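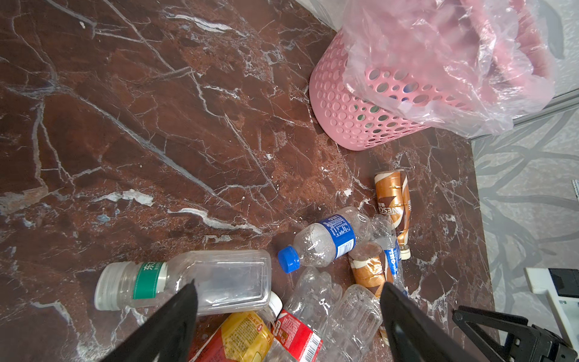 December, workshop notes, written up late. We tried the status game again with the Vorby staff group and I'm still not convinced it does what the method people claim. The handout from Skukolach says participants "discover power relations in the body." What I saw was a room of polite adults working out what the facilitator wanted and giving it to her. We did the object version, where ordinary things get put in order of power. Someone made the pink waste basket the director, bag hanging over the rim and all, and got the biggest laugh of the morning. Fine. But a laugh is not a finding, and the write-up template has a box for "moments of insight" that practically begs me to put it there.

Leaving the box blank for now.

Running order as it went:

- 9:10 name circle, too long, two people came in during it and we started over
- blind walk in pairs
- status objects
- image theater, theme "asking for leave"
- break
- forum piece, one scene, three replacements

The blind walk was better than last time. Slower instructions, and no music. I had argued for keeping the music, so I was wrong on that one. Pairs who work together every day were more careless with each other than the strangers were. I'd like to see that again in another group before anyone builds a theory on it.
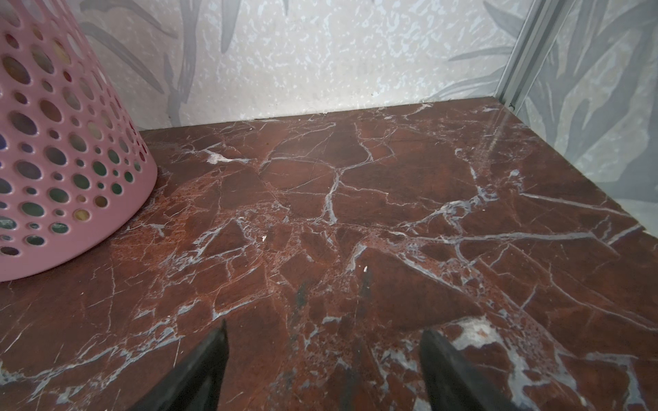 Image theater was where it got thin. Three of the four groups made the same picture: one person high up with folded arms, the rest low down, looking at the floor. We've had that picture in every group since Qureshi. Either asking for leave feels the same everywhere or people have one stock image of a boss and reach for it. I lean toward the second. The fourth group had everyone facing away from each other, at the same height, and that one led to a real conversation, mostly about the shift app and who sees the requests first.

To try: ban height differences for the first round. See what they do when they can't use a chair.

Forum piece. The scene was a cleaner being asked to stay late for the second time in a week. First replacement just said no and the actor playing the supervisor folded at once, so nothing was learned. Told him to hold out longer. Second one tried to bring in a coworker, and the coworker wouldn't be brought in, good. Third turned into a speech.

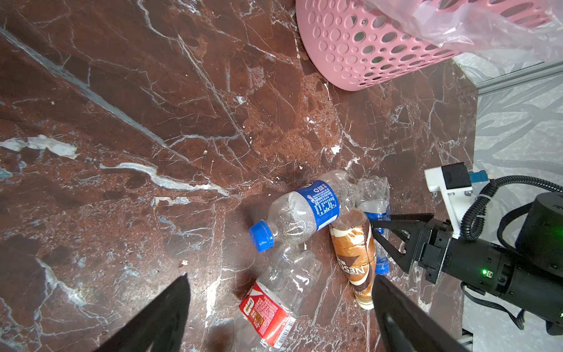

*Bottles and basket on the marble floor.*

Feedback forms: the Vundstead evaluation sheet has 7 questions and five of them can only be answered nicely. "How much did you enjoy" is not going to tell us whether a supervisor in Vorby listens any better next spring. Their summary across all sites gives 247 completed forms and calls the response "overwhelmingly positive." Of course it is. We hand the forms out before lunch with the facilitator standing there.
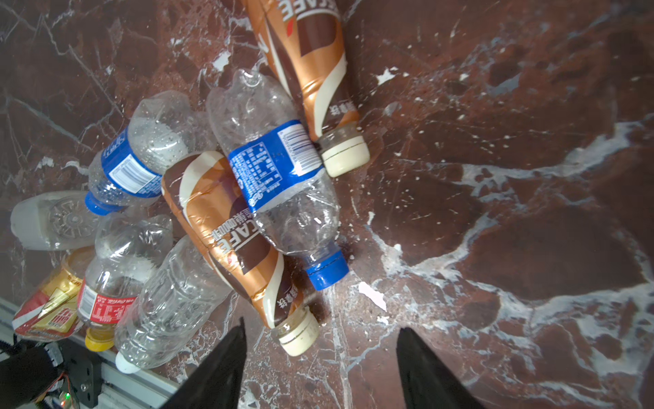
What I'd want instead is one question, sent a month later: has anything changed in how you ask for things at work? Yes or no, and what. We'd get fewer answers back and I'd trust them more.

Budget line for the follow-up is 2776, and almost half is already down for printing the handout. I'd cut the handout. Has anyone seen a participant take one home?

Next session: same group, shorter circle, no chairs in round one, supervisor actor to be briefed properly. Ask whether we can hold the forms back until the end of the day. Check if the shift app thing can be made into a scene without it being obvious whose team it is.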